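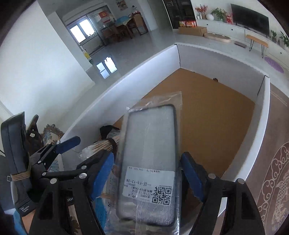
Seidel word list – readme

Plain text list of household and small-shop words, English with Jarnen dialect next to it. Started as a page of notes for my aunt, got longer. Last touched 2025-10-09.

What's in it
514 entries, one per line, tab between columns. Columns are: word, dialect form, where heard, note. Note is often blank. 209 have a second dialect form, after a slash.

File is words.txt, UTF-8. If the accents come out as rubbish, it's your spreadsheet – open it as text first, then paste. 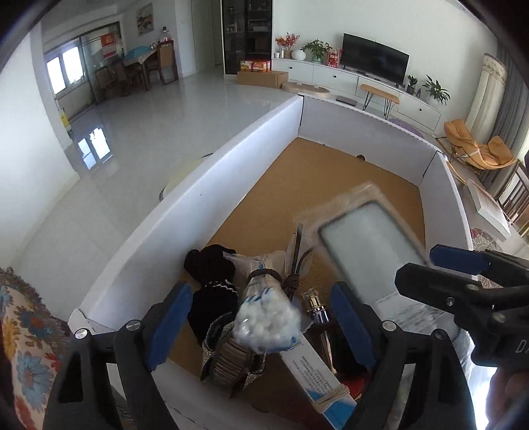
Mahtab Zarei

Where the words came from
Mostly talking to people in Jarnen and up the valley in Pakeo. 45 are from an old school booklet Till Lammers lent me, marked B in the third column. Spelling in the booklet is all over the place, I left it alone. Don't "fix" it please.

Known problems
- plurals missing for most of the kitchen words
- up to 25 doubles, mainly where Pakeo and Jarnen differ by one vowel
- "drawer" and "shelf" may be the same word, two people told me oposite things
- nothing on farming, ask someone else
- sort order is wrong after letter S. Will redo in January

Using it
Do what you like with it, just keep the third column if you pass it on. People gave their time and the village is the only credit they wanted. No names in the file and none to be added.

Corrections
Send the whole line, old and new, and say which village. One word per line. Sound recordings welcome but short ones, my inbox is tiny and I do this in the evenings.

Older version had a fith column for rude words. Gone now, Till has a copy.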